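Grellitz begins filming in Turcotte with Mei-kuen Tse and Barış Uysal

Aug 15, 2026 – Production company Brallgate has confirmed that cameras are now rolling on Grellitz, a feature film directed by Ekrem Kozan. The first block of filming takes place in the harbour town of Turcotte and lasts seven weeks.

Mei-kuen Tse plays Lena, a ferry pilot who comes home to sell her late father's boat. Barış Uysal plays the brother she has not spoken to since their school days. The script is by Ravinder Morin, who also wrote Kozan's last film, Rudari.

The parts of the younger Lena and her brother were filled through open auditions held in May. The casting team received 3,429 applications and invited 195 young actors to read in person. Their names will be released when their scenes have been shot.

"We wanted to start with the harbour scenes while the evenings are long," said Kozan. "Mei-kuen learned to handle the boat herself, so we can stay close to her on the water."

Tse said: "I read the script on a train and missed my stop. Lena is stubborn and often wrong, and I liked her straight away."

The production has hired 69 local people as extras, drivers and kitchen staff. The quayside road will be closed to traffic in the evenings during the first two weeks – residents with permits can use the upper car park free of charge.

Producer Umut Çetinkaya said the unit will then move inland for the family house scenes, with studio work to follow. A release date has not been set.

Press visits to the set can be arranged through the Brallgate publicity office. Requests should give the name of the publication and the number of people attending.
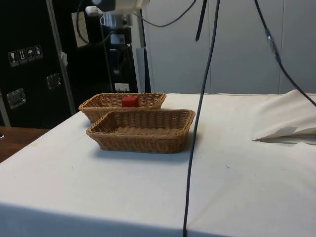

Interviews with the cast are available by telephone on rest days only.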